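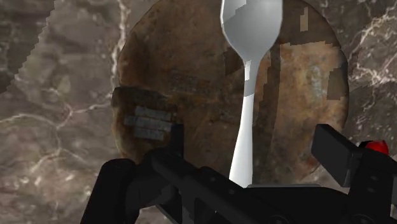 Kitchen counters are wonderful places to study how a household talks to itself without words. In our Ristton interviews, people who could not name a single house rule could tell us at once what was allowed to stay out overnight and what had to be put away. Cutlery was the touchiest subject by far! A silver utensil lying across something round and brown on a marble surface, as in Figure 1, reads as "in use" to one person and as "left behind" to the next, and both are sure the other sees it their way. We call this gap a resting claim, a term we borrow from Kuhlmann's earlier notes on hallways and shoes.

Resting claims were strongest in homes where two generations cooked. Of the 48 households we visited, 15 had a grandparent living in, and these gave us our richest material (one kitchen in Flukstead kept us talking until well after dark). Older cooks tended to defend a tool's place by task: it stays because the sauce isn't done. Younger ones argued from space. Children did neither. For them the counter was simply the highest floor in the house, good for landing things on, and a red toy airplane like the one in Figure 2 could hold its spot for days before an adult felt entitled to move it. 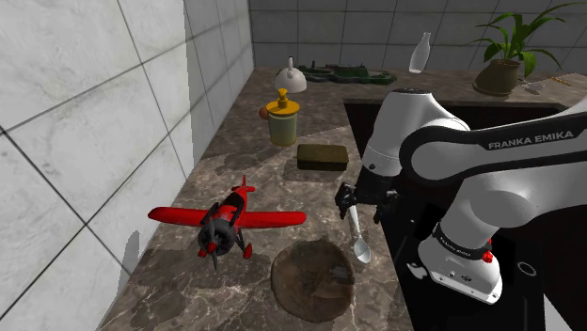

4.2 Who gets to clear

Clearing turned out to be a richer act than we had planned for, and we rewrote the second interview guide in May to make room for it. Moving another person's object a short way, say toward the wall, was treated as polite. Taking it out of the room called for a word first. Some sessions ran up to 70 minutes on this point alone, and we were glad of every one of them. Dhillon's coding separates "nudging" from "removing," and the two hardly ever overlap in the transcripts. We return to the awkward middle case, the shared drawer, in Section 5.

Reading time: 4 minutes

Related items
Shoes by the door: notes on hallways (L. Kuhlmann)
Whose shelf is it? Fridge sharing in Pumside
The Oprea household diaries, an introduction

Contact: Darlene Dhillon, Ristton Household Study | Copyright the authors | Back to top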